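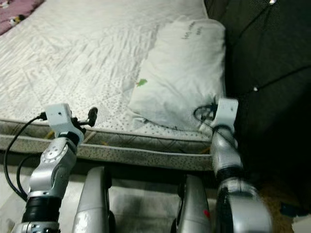

Home & Service Robots > Rules and Good Practice
6 replies · 90 views

mquartey
So I'm rewriting our house rules for bedroom jobs (two arms, pillows, blankets, the usual) and I'm stuck on speed near the bed. The Drorex checklist we started from says slow mode only when a person is in the room. I want slow mode any time a gripper is over the mattress, person or no person. Too much?

plurk_fan
Too much, yeah. You'll double your run times and people will just switch it off. Then you've got a rule everyone ignores.

Maricel T.
I'm with mquartey! We've had it that way at Saludo since June and I stopped noticing. My bigger worry is cables – a loop hanging by the wrist will find a pillowcase sooner or later. We check slack before every job now.

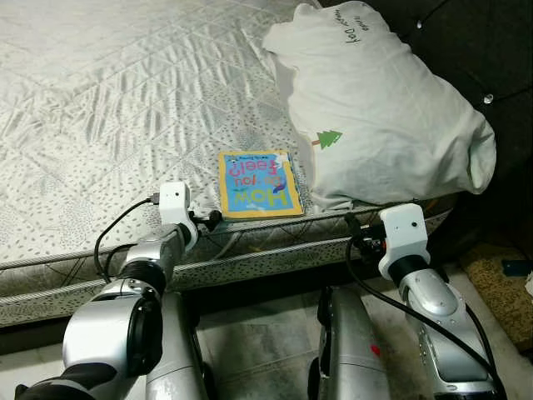 And please add something about stuff left on the bed. Ours says books and toys come off by hand before anyone touches the bedding, and the operator signs for it.

plurk_fan
Come on, signs for it? Picking up a kid's book is a perfectly good job for the robot.

Maricel T.
Sure, as its own task, with its own settings. I just don't want it mixed in with a pillow move.

mquartey
OK, splitting those makes sense to me. I'm keeping the slow rule though, sorry plurk :) Draft goes up tonight – tear it apart.

plurk_fan
Oh, I will.

Related threads
Who gets to hold the stop button?
Millum wrist covers, 5 months in
Floor mats and wheel bases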